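Vikura V2 hand-held gripper - finger pads and marker cubes

Supplied in pairs, left and right. Spares and service parts for each hand are listed separately by Kultero.

The Vikura is worn on the hand and records the opening and position of two curved fingers while the wearer does ordinary household work. It copes with most soft goods, and fabric is where the pads wear fastest. Chair covers, tablecloths and anything with a stitched hem will drag at the pad edge, so check it more often if that is your main work. 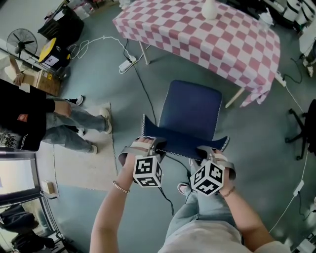
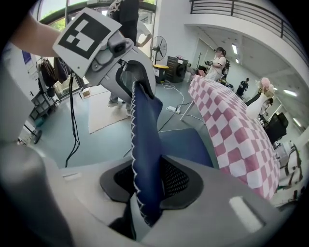
Pads should be changed as a set. Undo the strap and unplug the cable before you start. Slide the old pad off towards the fingertip, wipe the finger with a dry lint-free cloth and push the new one on until it seats. Do not use solvent - it clouds the pad and softens the edge.

Open and close the hand a few times with nothing in it. Both pads should meet along their full length. If they touch at the tip only, the pad has not gone fully home.

Markers need less attention. Dust them with a soft brush and replace any that are scratched across the black print, as a damaged marker will drop out of tracking at shallow angles. After fitting a new one, run the calibration again for that hand.

Inspect pads every 1,000 grasps. In our workshop at Treditz a set used on cotton covers reached 2,184 before the edge split, but we would not plan on that.

Pad set, fits left or right: order code VK-92
Marker set with screws: order code VK-94
Hand strap: order code VK-97

Delivery is 2 working days from stock. Repairs to the housing or cable socket are handled by Venckus; please send the complete hand, without its pads.

Page updated 23 September 2020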